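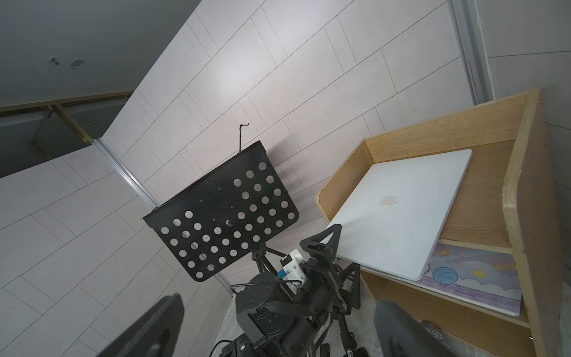
League night scoring board drops off mid-match
Status: Resolved
Product: Prullow scoring board, firmware 687
Opened by: Ishbel Dow, Farquharson Darts League
Category: Connection / match sync

Ishbel Dow wrote:

Hi all! First off, we love these boards. We run a youth and adult soft-tip league and since we moved over to them the kids have been practically climbing over each other to get a game in. So please read this as a happy customer with one very annoying problem.

Board 2 loses its connection to the match server in the middle of a leg. The board itself carries on just fine: it registers the darts, the segments light up, the player-change button works. But the match screen on the tablet freezes on the last score it got, and after a while it says "Waiting for board." When it comes back, it sometimes skips a whole turn. Last week it skipped a 140 and the girl who threw it was not pleased (her first one ever, too!).

It only happens on league night. I have sat and thrown at that board all afternoon, on my own, and it never missed a dart.

What I've tried so far:
- Restarted the board and the tablet
- Swapped tablets between boards 1 and 2 (the trouble stays with board 2)
- Cleaned the segments and checked for broken tips behind them. Found four, felt very ashamed
- Forgot the board in the app and paired it again

The error in the app log is 1165. I can't find that one in the manual.

Jenari Support replied:

Hi Ishbel, thanks for such a clear write-up, and please pass on our congratulations for the 140!

Error 1165 means the match server stopped hearing from the board for longer than the sync window allows. The board stores the throws while it is offline and sends them when it reconnects, so a turn shouldn't go missing. We'd like to look at both parts of that.

Could you send us:
1. The match log from the last league night (Settings, then History, then Export)
2. What the board's network page says for signal, once with the room quiet and once with a match on
3. How the board gets its power

Please don't reset the board to factory settings yet. That clears the stored throws and we'd love to see them.

Ishbel Dow wrote:

Log attached. Signal says "Good" in the afternoon and jumps between "Fair" and "Poor" once everybody is in. Board 1 stays on "Good" the whole time, and it's only a few steps further along the same wall.

Power: board 1 has its own outlet. Board 2 is on an extension strip with the scoreboard TV and the speaker we use for walk-on music. Yes, the juniors get walk-on music! They pick their own songs and it's the best part of the evening.

Jenari Support replied:

Walk-on music for juniors is a fantastic idea.

We went through the log. There are nine dropouts, and every one of them starts within a few seconds of a new match being called. Is anything switched on at that moment? The speaker would be our first guess. If it streams over wireless from a phone, it may be using the same channel as the board.

Two tests, please, one at a time so we know which one did it:

Test A: leave everything plugged in as it is, but run the speaker from a cable for one match.
Test B: put the speaker back on wireless and move board 2 to its own outlet.

Ishbel Dow wrote:

OK, I roped in a few of the Thursday regulars, sorry, I mean the practice crowd, and we did both before league started.

Test A: played a full best of five with the speaker on a cable. No dropouts at all! Signal stayed on "Good." I was ready to throw a party.

Test B: speaker on wireless again, board on its own outlet. Dropped out in the first leg, right as the song started. Error 1165 again.

So it's the speaker and the power strip has nothing to do with it. I'd have bet money on the power strip.

The missing turn happened again in test B, though. The board showed 60 for the turn, and after it reconnected the tablet went straight to the next player with nothing added.

Jenari Support replied:

That's brilliant testing, thank you. It splits this into two problems.

Dropouts: the board and the speaker are crowding each other. Open the network page on the board, choose Channel, change it from Auto to Manual and pick the highest number on the list. Then restart the board and leave the tablet alone until the light on the board goes steady.

Missing turn: we found this one with your export. If the player-change button is pressed while the board is offline, firmware 687 marks the stored turn as already sent. It's a bug on our side. It's fixed in firmware 763, and we've switched that on for your account. Update both boards, even though board 1 is behaving, so the two of them match.

To update: Settings, then Board, then Check for update. Let it finish before anyone throws. The segments flash during the update and juniors find this very tempting.

Ishbel Dow wrote:

Both boards updated, board 2 on the manual channel. We just got through a whole league night with wireless walk-on music for every single match and not one freeze!

I also pulled the network plug on purpose in a friendly to see what the stored throws would do. I threw 26 (of course I did), pressed player change, plugged it back in, and the 26 showed up on the tablet where it belonged. Never been so pleased to see a 26.

One small question. The Zurow Cup is coming up in September and we'll be borrowing two more boards for it. Do they all need their own channel?

Jenari Support replied:

Great news, and great idea with the plug!

For the cup: four boards can share the same manual channel without trouble. Set the borrowed ones to match yours and check that they're on 763 too. If you can, set them up the evening before and play a leg on all of them at once with the music going.

We've added error 1165 to the manual page. Closing this ticket, but a reply will reopen it.

Ishbel Dow wrote:

Will do. The girl with the 140 has entered the cup, by the way, and I've typed her score into the season record by hand. Thanks so much, all of you!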